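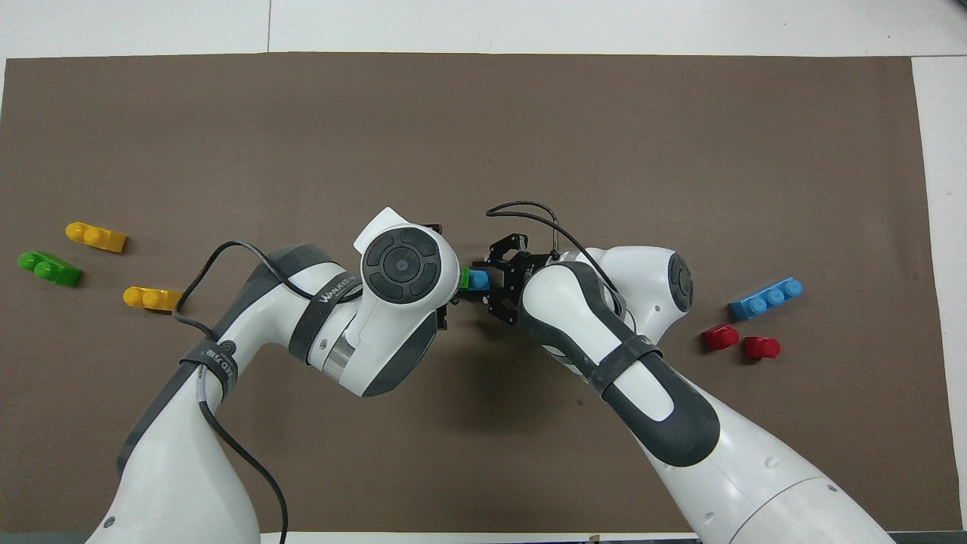

Getting two arms to share a block is the job our club gives every new pair, and I've now helped enough pairs through it that I'm writing it all down for whoever takes over in June. Start with the mat. We use the big brown one because the yellow, green, blue and red blocks all show up nicely against it, and you want to spread the blocks out to the left and right so the middle stays free for the handover. That middle bit is where green meets blue, and it's where you'll spend most of your afternoon!

**1. Tidy your cables first**

Leave enough slack for the wrist to turn all the way, then strap the cable to the forearm. Run each arm through its full range by hand with the power off. If anything tugs, redo it now (you won't want to later, trust me).

**2. Set your home poses**

Open Dander, load the Cruzado profile and save a home pose for each arm. Keep the grippers well apart. I name mine `left_home` and `right_home` — boring, but Conceição Bastos once spent a whole session chasing a pose called `thing2`, so boring it is.

**3. Teach the meeting point**

Pick one spot near the centre of the mat and jog both grippers to it slowly, one arm at a time. My meeting height is 229 mm in our coordinates. Yours will be different if you've moved the bases, so measure it again.

**4. Line up, then push**

Stop the right arm 10 mm short of the join and check the studs from the side as well as from the top. Then creep in at 2 mm a step. If the blocks start to tilt, back off and line up again. Don't turn up the grip force to fix a crooked approach, it only makes the blocks shoot across the table.

**5. Let go in the right order**

Open one gripper, wait for it to clear, and only then move the other arm. Our Skallach script has a pause of 410 milliseconds in there and I'd leave it alone.

Once you can do it with two blocks, try adding a third. The Tosundale challenge sheet is in the club folder, and the spare straps are in the drawer under the printer.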